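Hindmont Bedding Notes

README for the folder, version 4

Hi! If you've landed here from the Postis page, welcome, and if you've landed here looking for the quilt patterns, those live in a different folder and I keep meaning to put a link up. What you've got is my collection of notes and pictures on folding, bundling and putting away the awkward stuff: slippery bedspreads, satin throws, velvety things, fitted sheets, anything that won't stay in the shape you left it in. I started it for myself in February, when the linen closet on the upstairs landing got so full that the door wouldn't latch, and it grew from there.

I've tried to write this the way a proper data card gets written, with what's in it, what isn't, and how to use it, but I get chatty, so bear with me.

What's in the folder

There are 716 entries at the moment. An entry is one fabric item, folded one way, on one surface, with a short text note and at least one picture. Lots of items show up more than once because I fold them differently each time (the big gray blanket has been through every method I know and has liked none of them). The notes are plain text files. The spreadsheet that ties them together is called closet_index, and it has these columns:

item: what I call the thing, in my own words
feel: slippery, grippy, stiff, floppy or fuzzy
method: flat fold, thirds, roll, loaf or heap
surface: bed, bare mattress, floor, table or lap
held: how well it kept its shape, from 0 to 4
remarks: whatever I felt like saying

The feel column is my opinion and I won't pretend otherwise. I went by fingertips, and I changed my mind on velvet twice. If two rows seem to disagree, the later one wins.

"Held" is the column people ask about most. A 4 means I could carry the bundle down the hall and set it on a shelf and it looked the same when it got there. A 0 means it slid apart while I was still tucking in the end. Most satin scores a 1 or a 2, and I was grumpy about that until I started bundling it instead of stacking it.

How I name the methods

Flat fold is what your grandmother did: in half, in half again, smooth it down. Thirds is the same idea but with the sides brought in first, and it's lovely for cotton. Roll speaks for itself. Heap is a real method – I use it when I need the bed clear and the fabric doesn't wrinkle, and I refuse to feel bad about it.

Loaf is the one I had to make up a word for. You gather the fabric into a longish mound, pull the top layer over so it's good and snug, and push all the loose edges underneath. When it goes well you get a smooth top, like bread, and the mess is at the bottom where the weight of the bundle keeps it in place. Textured satins do better at this than plain ones, at least in my house. I bought a plain one from Henemside that I've never gotten above a 1, and I've tried it with every method on the list!

You can also tuck a grippier fabric inside a loaf to give the slippery one something to hang on to. Velvety pieces are great for that. Just check that the dye doesn't rub off before you leave two things pressed together all winter, especially if one of them is pale.

What surface to use

I've gone back and forth on this. A table is easiest on your back, but satin skates right off it. The floor is fine if it's clean and you don't have a dog. My favorite by a mile is a bed stripped down to the mattress, because there's plenty of room and you can lean over it from any side. The entries tagged "bare mattress" have the best scores overall, though I also tend to fold there when I'm in a good mood and not rushing, so take that with a grain of salt.

A mattress with a print on it is handy too. Dots or stripes give you something to line your edges up with, and you can tell right away if a bundle is going crooked.

Gold satin on the polka-dot mattress

The crackle-textured gold is my favorite fabric in the whole set. It's a mustardy gold with fine branching lines all over it, like a dried-up riverbed, and it catches the light like crazy. I file it under "slippery" but I've got a remark in there saying it deserves its own category. The loaf has a nice tight top and a rumpled front edge down by the pink, with a bit of black velvety fabric peeking out at the upper left.
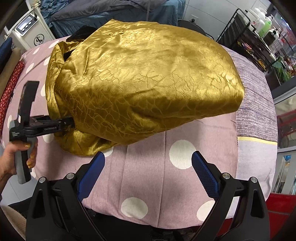

How do you get wrinkles out of satin after it's been bundled for months?

Hang it in the bathroom while you take a hot shower, then leave it on the hanger overnight. If there are still creases in the morning, iron it inside out on the lowest setting with a cotton dishcloth in between, and keep the iron moving.

Things that are missing or wrong

No curtains. I started on them and gave up, because the hooks got caught on everything.

Fitted sheets are there but I only know one way to fold them, so the method column says "thirds" all the way down, and that's being generous.

I lost 30 notes when I renamed the folders. The pictures for those are still in the set, and the remarks cell just says "gone." I may rewrite them one day, working from the pictures, but I'd mark them clearly if I did.

Colors are whatever the light was doing. Please don't buy thread to match anything in here – I did that once with a Lazăr throw and ended up with a spool of what I can only call pea soup.

Using it

Take what you like. Copy the notes, rearrange them, print them out and tape them inside your closet door. If you make your own version with your own columns, I'd love a message through the Postis page, and if you've found a way to store a slippery bedspread on an open shelf without it oozing off the front, please write to me today.

Changes since version 3

Added "lap" as a surface, mostly for scarves and pillowcases.
Split "floppy" from "fuzzy," which should have been two things from the start.
Fixed the spelling of "mattress" in more rows than I'd like to admit.
Moved the tablecloths into their own tab. The napkins are still in with the towels for now.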